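House Rules for the Bench, Second Edition
Posted by Perla Camacho on 5 March 2022

Several readers have written to ask whether the bench rules published here last year are still in force. They are, in amended form, and this post sets out the amendments together with the reasoning for those that caused the most discussion. It is written in a personal capacity. The rules themselves have been agreed by everyone who holds a key to the Ralter workshop, and they bind me as much as anybody else.

The first edition ran to 49 clauses. The second has 37. Most of the clauses that have gone were repetitions, or dealt with a mobile base that we no longer own. Two were removed on their merits, and I shall come to those.

Scope

The rules apply to any arm that is fixed to a frame and can be moved by a program, by a remote operator or by hand guiding. They apply whether or not the program is expected to cause motion. A script that only reads joint positions is still run under the rules, as the first edition failed to make plain and as an incident with the Jeltell controller in our first winter ought to have taught us sooner.

They do not replace the manufacturer's manual, nor the risk assessment for the cell. Where the manual is stricter, the manual is followed.

Before power is applied

Clause 4 requires the person starting the session to walk the full edge of the table. The wording was previously "inspect the area", and it was found that people inspected it from the chair. The walk must take in the floor on every side, the cable runs, and anything leaning against the table or its supports.

Clause 5 concerns names. Every object to be handled is given a name in the session sheet before the arm is enabled, and the same name is used aloud. Buttons are named by the colour of the box and then the colour of the button. Words such as "the big one" or "that switch" are not accepted. When two people are working, a spoken instruction that can be taken in two ways is treated as an instruction to stop.

Clause 7 is new. A button that serves as an object in a task must never be the button on which a person relies to stop the machine. The working stop is to be outside the reach of every arm, within reach of the operator's free hand, and tested at the start of each session by pressing it. A red mushroom button is understood by any visitor to mean one thing, and visitors must therefore be told, before power is applied, which device is the working stop and where it is. The name of the person who gave that explanation goes on the sheet.

Clause 8 deals with coverings. A printed cloth may be used over the table to vary the background for the vision system. It must be laid so that it cannot be drawn into a joint, and the folds are smoothed by hand with the arm disabled. The pattern is recorded by a short description in words, as our numbering of the cloths has twice gone astray.
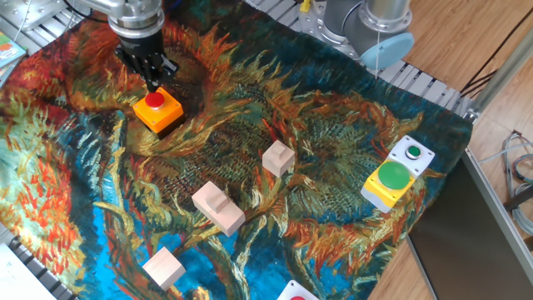
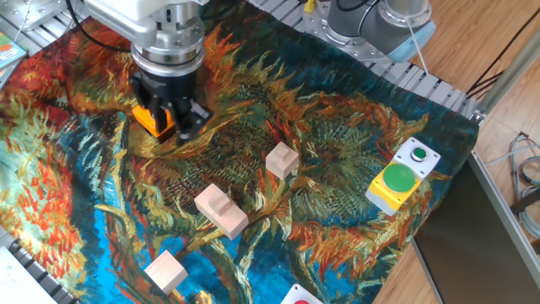 Gripper over the orange box, with the three wooden blocks and the yellow button box on the cloth.

During motion

Clause 11 sets the approach. A gripper coming down on any object is to pause above it before the final descent. The pause need not be long, but it must be written into the program and must not depend on the operator's reactions. I have been asked whether this applies to remote operation, where there is no program in the ordinary sense. It does, and the operator makes the pause.

Clause 12 covers pressing. The arm is to press straight down, at reduced speed, with the force limit set for that button and for no other. The limit is not carried over from a previous session. A button that has failed to register is not pressed again at a higher limit until someone has looked at it with the arm disabled.

Clause 14 states that where two arms share a table, the one not in use is parked and its program unloaded. The first edition required only that it be idle. Mr Kaczorowski's team, whose own rules we borrowed from freely, pointed out that an idle arm with a loaded program is one keystroke away from being a busy arm, and we have adopted their wording without change.

Clause 15, on reaching in, has not been altered. No hand crosses the table edge while an arm is enabled. This includes the recovery of a block that has been dropped or knocked over. The block stays where it is, the arm is disabled, the person says "disabled" and waits for the reply, and only then is the block moved. It is slow. On a day with many resets it is extremely slow, and I have heard every argument for relaxing it. The clause stands.

Clauses withdrawn

The old clause 22 required a second person to be present at all times. It was widely ignored in the evenings, and a rule that is widely ignored damages the ones on either side of it. It has been replaced by a list of tasks that may not be done alone. The list includes any change of tool, any work with both arms powered, and the first run of new software. Other work may be done by one person, provided that someone in the building has been told.

The old clause 31 obliged us to keep every log indefinitely. We lacked the storage. Logs are now kept until the next review unless they record a stop, in which case they are kept permanently and copied to the Redia drive.

At the end of the session

The arm is parked, the tool is checked for looseness, and power is removed at the isolator. Loose objects may remain on the table provided that the sheet says so. The sheet is signed by the person who did the work, and unsigned sheets will be returned.

The next review is planned for April. Proposals should reach me in writing, with the number of the clause and the exact words proposed. I would particularly welcome views on clause 19, concerning the labelling of cables, with which I am still not satisfied.

Filed under: Workshop practice, Safety
2 comments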